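접수자: Hatice Kaplan (Vesten 콘텐츠팀)
제품: Tresum 문서 편집기, Protska 인쇄 서버
상태: 해결, 확인 대기
우선순위: 보통

## 증상

안녕하세요. 저는 한국어가 모국어가 아닙니다. 그래서 표현이 조금 이상할 수 있습니다. 이해가 안 되는 부분이 있으면 다시 물어봐 주십시오.

Tresum에서 만든 사내 소식지를 PDF로 내보낼 때 한글 글자가 일부 네모로 나옵니다. 화면에서는 정상입니다. 미리보기에서도 정상입니다. PDF 파일을 열면 본문은 괜찮은데 제목과 그림 설명에서만 네모가 보입니다. 11월호를 만들면서 처음 발견했습니다. 10월호는 같은 컴퓨터에서 문제없이 내보냈습니다.

인쇄 부수는 3,000부입니다. 인쇄소에 파일을 보내기 전에 해결하고 싶습니다.

## 환경

- Tresum 데스크톱, 최신 업데이트 적용됨
- 글꼴: 본문은 기본 명조, 제목과 그림 설명은 Penner 고딕
- 출력 방법: `파일 > 내보내기 > PDF(인쇄용)`
- 글꼴 포함 옵션: 켜짐

## 시도한 것

1. 프로그램을 다시 시작했습니다. 변화가 없었습니다.
2. 컴퓨터를 다시 시작했습니다. 변화가 없었습니다.
3. PDF(화면용)로 내보냈습니다. 이때는 네모가 없습니다. 그러나 해상도가 낮아서 인쇄소에서 받지 않습니다.
4. 새 문서에 제목만 복사해서 내보냈습니다. 네모가 그대로 나옵니다.
5. 제목의 글꼴을 기본 명조로 바꾸었습니다. 네모가 없어졌습니다.

그래서 저는 Penner 고딕에 문제가 있다고 생각합니다. 하지만 글꼴 파일을 바꾼 기억은 없습니다.

## 답변 (지원팀, 오전 10:40)

자세히 적어 주셔서 감사합니다. 두 가지 확인 부탁드립니다.

- 글꼴 관리자에서 Penner 고딕이 몇 개 보이는지
- PDF의 `문서 속성 > 글꼴`에 Penner 고딕이 어떻게 표시되는지

## 추가 정보 (Hatice Kaplan, 오전 11:25)

확인했습니다. 글꼴 관리자에 Penner 고딕이 두 개 있습니다. 하나는 제 사용자 폴더에 있고, 하나는 시스템 폴더에 있습니다. 시스템 폴더의 것은 Protska 드라이버를 업데이트한 날짜와 설치 날짜가 같습니다. 저는 직접 설치하지 않았습니다.

문서 속성에는 "Penner 고딕(하위 집합 포함)"이라고 나옵니다. 포함은 되어 있는데 글자가 없는 것이 이상합니다.

```
경고: 글리프를 찾을 수 없음 (Penner 고딕, Bold)
경고: 대체 글꼴 사용 안 함
내보내기 완료
```

위의 로그는 내보내기 창의 "자세히" 단추를 눌러서 복사했습니다. 경고가 있어도 "완료"라고 나오기 때문에 처음에는 보지 못했습니다.

## 답변 (지원팀, 오후 1:15)

원인을 찾은 것 같습니다. 드라이버와 함께 설치된 글꼴은 라틴 문자 전용판인데 이름이 같습니다. 인쇄용 내보내기는 시스템 폴더를 먼저 읽습니다. 아래 순서로 진행해 주세요.

1. Tresum을 종료합니다.
2. 시스템 폴더의 Penner 고딕을 다른 곳에 옮깁니다. 바로 삭제하지는 마세요.
3. `설정 > 글꼴 > 캐시 지우기`를 실행합니다.
4. 인쇄용으로 다시 내보냅니다.

## 결과 (Hatice Kaplan, 오후 2:50)

말씀하신 대로 했습니다. 캐시를 지운 다음에 Tresum이 시작하는 시간이 조금 길었지만 오류는 없었습니다. 제목의 네모는 모두 없어졌습니다. 그림 설명은 4쪽과 5쪽에서 정상으로 나오고, 6쪽에서는 한 줄이 아직 네모였습니다. 그 줄은 굵은 글씨가 직접 지정되어 있었습니다. 서식을 지우고 "그림 설명" 스타일을 다시 적용하니 해결되었습니다.

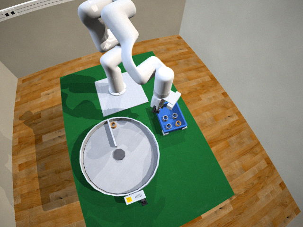
*그림 설명(수정 후): 초록색 매트 위의 흰색 로봇 팔, 컴퓨터 렌더링*

글자 간격도 10월호와 같습니다. 경고 로그도 더 이상 나오지 않습니다.

한 가지 질문이 남아 있습니다. 다음에 Protska 드라이버를 업데이트하면 같은 글꼴이 다시 설치됩니까? 우리 팀의 다른 컴퓨터도 곧 업데이트해야 합니다.

## 답변 (지원팀, 오후 3:30)

네, 다시 설치될 수 있습니다. 드라이버 설치 화면에서 "사용자 지정"을 고르고 "추가 글꼴" 항목의 선택을 해제해 주세요. 이미 업데이트한 컴퓨터는 위의 순서를 똑같이 적용하시면 됩니다. 경고가 있을 때 "완료"만 표시되는 부분은 개발팀에 별도 건으로 전달했습니다.

## 메모 (Hatice Kaplan, 오후 4:05)

감사합니다. 설치 방법을 팀에 공유했습니다. 인쇄소에 파일을 보냈고 답을 기다리고 있습니다. 인쇄소에서 글꼴 확인이 끝나면 이 티켓을 닫겠습니다.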